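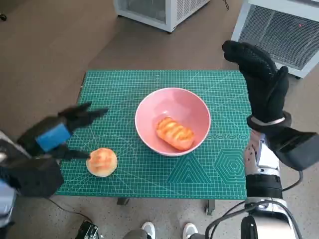 Page last changed: January 2022

Bread and bowl, second table

Moved everything to the small table because the long one still has the Clirnari samples drying on it and I have been told, twice, that they are not to be breathed on. The small table is fine. It rocks a little toward the window. Folded a delivery slip under the leg, which has cured it until somebody needs the delivery slip.

Surface: the green cutting mat with the white grid. It was bought for cutting and has so far been used as a placemat. The grid helps when putting things back where they were. The hexagons, triangles and little circles printed along the lower right help with nothing, but they do give a bread roll an air of technical purpose.

Objects today:
Pink bowl, ceramic, the deep one. 300 g on the kitchen scale.
Orange loaf with the bumps along the top. Lives in the bowl.
Round roll, shiny on top, pale underneath. 84 g, same scale, same doubts.

The bowl is the good one from Zendenby. The replacement they offered in September was shallower, and the orange loaf sat in it like somebody in a bath that hasn't finished filling. Sent it back. In the deep one the loaf lies on a slant and stays down inside, and you can still see it from above. Please don't swap bowls without writing it here. Last time I spent most of a morning wondering why my notes were wrong, and they weren't.

Start layout: bowl a little right of the middle of the mat, loaf inside, roll out front on the left. Did 12 resets by eye, then gave in and started reading squares off the grid. Should have done that first. The roll wanders more than the bowl does, being round and having no opinions about where it ought to be.

Lighting: left the overheads on. The roll has a shine and so does the loaf, and under the desk lamp they both looked varnished. If anyone wants the lamp back it's on the Jitordale shelf, behind the tape.

Lunch: someone asked if the roll was spoken for. It is. There is a perfectly good bakery downstairs.

Inventory: the Usmani sheet now runs to more than 222 lines and has "bread (misc.)" on three of them. I've split ours out as "roll, round" and "loaf, orange." Whoever entered "bun?" with the question mark, please come back and finish the thought.

To do:
Pencil a tick on the mat edge for the bowl position.
Find a proper shim for the table leg.
Give back the delivery slip.
Wipe the mat. Water only, the spray leaves streaks on the grid.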